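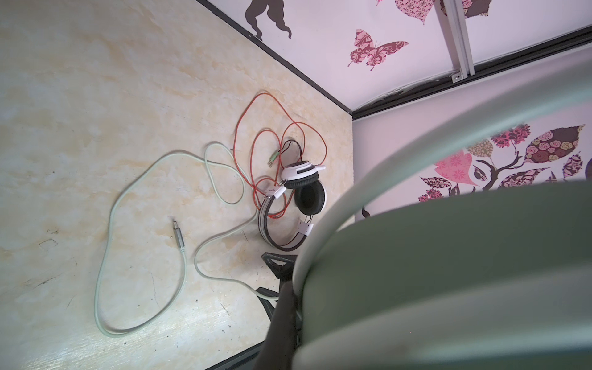 *A mint-green cable on a marbled desk, with a headset beside it.*

Landimik runs a free prediction league for esports fans. Members get 366 points at the start of each season and stake them on match results. The founder, who asked to go by the site handle Janis, spoke to us by phone on Wednesday.

The league has 3,098 members, most of them following the Pruvutbridge regional circuit. "People sign up for the big finals and then stay for the small matches," Janis said. "The small ones are where you can learn something."

Picks close 12 minutes before a match starts. That rule came in after complaints about late roster changes. "We used to lock at the first map. Someone always had the lineup early, and it wasn't fair."

Last season's winner, playing as Lacroix, finished on 3,443 points and mostly backed underdogs in best-of-three series. Janis doesn't copy the method. "I'm mid-table. I bet on teams I like."

There are no plans to add cash prizes. A mobile version is due in June, and the old forum will stay open until then.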